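4.2 Tabletop trials of the Sultach hand kit

The Sultach kit, supplied by Jarar, was assessed as a paired upgrade for upper-body humanoid platforms. Each trial used a rimmed white dish on a plain white table, and the platform was run by one operator, Maysoun Najjar, following the supplier's November manual. A total of 171 trials were logged.

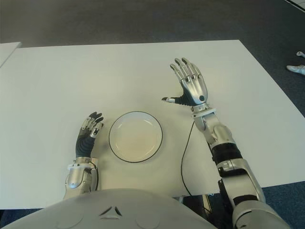
Figure 3. Both hands raised on either side of the plate.

In the fruit task, an apple was set on the table beyond the dish. The right hand was to approach with the four fingers straight and close together. The supplier advises a rest of 21 seconds between attempts, and this was kept throughout.
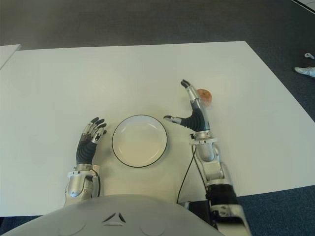

4.3 Wrist view and room lighting

The kit's wrist camera was reviewed separately by Ngan-ling Yuen. Ceiling panels fell within its view and exposure was left on the automatic setting. Around 31 clips were set aside for a second reading at Drarkside. 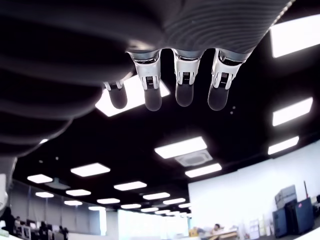
Figure 4. Fingers and ribbed palm covering seen from below, with lit ceiling panels behind.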